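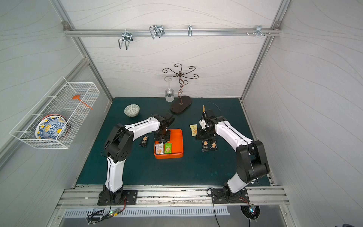 August 4, 2021. Packing task, second week on it, and I finally feel like writing something down that isn't a complaint. Kanyarat rewrote the handoff between "reach" and "grasp" last night and we spent the whole session on biscuit packets going into the orange box. The white one and the green one are lying side by side at the front left, which is the layout we drew on the whiteboard, and the right arm has a yellow packet held on edge with the other half of the box still free for it. The black ones are spread out on both sides of the box on purpose, so each arm gets some easy reaches and some annoying ones.

Settings, before I forget: gripper closing force at 60 on Thanakorn's scale, pause of 380 ms after closing before the lift. I tried shorter and the packets swung like crazy. Longer just feels slow, and we do get judged on time in October, so I'd like to leave that number alone unless somebody has a really good reason (Kamol, I'm looking at you).

We did 8 full runs. In 3 of them a packet slipped when the wrist turned, always the right arm, always the same part of the turn. My guess is that we're grabbing too close to the crimped end, where there's no biscuit behind the wrapper and the fingers have nothing to push on. Hajnalka thinks it's the finger pads. She wants to swap in the softer ones from the Brallow kit and I said fine, but one change at a time please! Last month we changed the pads and the code on the same afternoon and then argued for a week about which one had helped.

Left arm is behaving. It still does that little hesitation over the box before it goes down, and I went through the log with Kanokwan and we couldn't find a reason for it in the plan. She's going to plot the joint angles and see if it's waiting on something.

Dishes and the glass rack stay as they are for the Thongdee round. The rules say the kitchen things have to be in place during packing – touching them costs points – so we may as well practice with them there. I keep worrying about the wine glass more than I need to, and I've put an extra keep-out zone around the rack in the planner. It's a bit generous. Could be trimmed later if the left arm starts taking silly detours.

To do next time: move the grasp point toward the middle of the packet, same force, same pause, and run it again. Then pads. Kamol has the spare biscuits in the Sivitwood crate, please don't eat them, we need the wrappers full.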